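README for the inspection cell sim set

Hi! Leif Hovland here. I run the incoming-inspection bench at Karneck, and I ended up being the one who looks after this folder because I was the one complaining about it the most. If you're at Arnitz or on the Lonov line and somebody forwarded you the zip, start with this file before you open anything else.

What's in the folder

1259 simulated episodes, all of them a two-finger gripper working in a cluttered scene. There's a wrist view for every episode, plus the gripper position log and a plain text file with the result. The sims were rendered by our own people on the Amundsen workstation (the loud one by the window). Nothing in here is real camera footage, so please don't quote it in a safety review as if it were.

Why we bothered

Sorting returned sample pieces used to be a hand job. Two of us per shift, tweezers and foam trays, small upright things that tip over if you breathe on them. By November last year three of us had sore wrists and I was sleeping in a brace. The plan is for the arm to do the reaching and picking and for us to do the looking and deciding. I was pretty grumpy about that plan at first. I'm less grumpy now, mostly because I got to sit in on how the tasks were set up, and I kept asking for messy scenes until I got them!

The scenes are odd on purpose. Textures and props get swapped in from a big grab bag, so don't expect anything that looks like our bench.

A few wrist views, fingers open in all of them

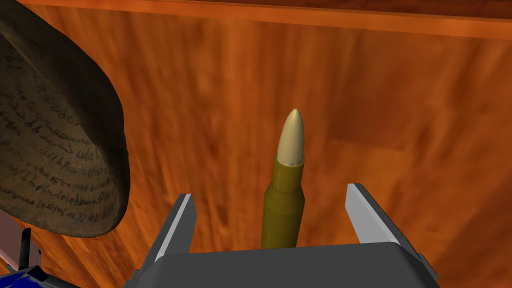
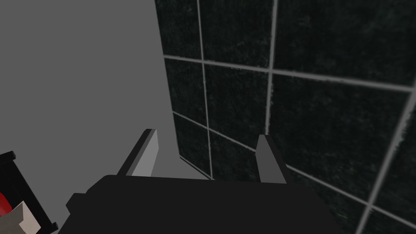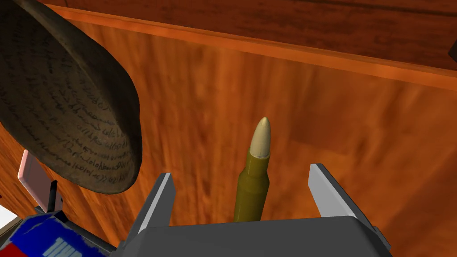

How to read the result files

One line per episode. The first word is the outcome (held, dropped, missed, stopped). After that comes the episode number and then a comment if one of us typed one. The comments are worth reading. Mine are the ones in all caps, sorry, the keyboard on that station sticks.

"Stopped" means a person hit pause. It doesn't count as a failure and I'd really like everyone to quit adding it to the failure column. If the folks at the bench think they'll be marked down for pausing, they won't pause, and then we've got a problem on the real cell.

The cartridge episodes are pick tasks. The piece is standing up and the fingers have to close on it without knocking it over. Some views in the set have nothing between the fingers, like the middle one up there with the dark tiles. Keep those in. We had a version where they were filtered out and the grasp check started saying "held" all day long.

What changes for the people on the bench

I get asked this more than I get asked about file formats, so it goes in the README.

Nobody's shift got cut for the trial. We went from two people on hand sorting to one on sorting and one on review, and we swap at lunch. Review is sitting down, which my knees love and my back doesn't. You look at the wrist view, you agree or disagree, you type why. The first week I did 70 reviews in one sitting and couldn't tell you a thing about the last ten, so now we take a break every half hour.

Training is one afternoon. Ask for the version with the coffee.

Known problems

64 episodes have a gripper log that starts late. They're listed in late_start.txt.
2 episodes have the same number. I haven't renamed either one because the Lonov scripts point at both.
Writing on the props is just texture. Don't try to run text reading on it.
The surfaces look smeary in some renders. That's how they came out.

Changes

12 September 2026: added the result comments, fixed the column order, took out the old spreadsheet.

Questions go to me, or leave a note on the clipboard by the cell.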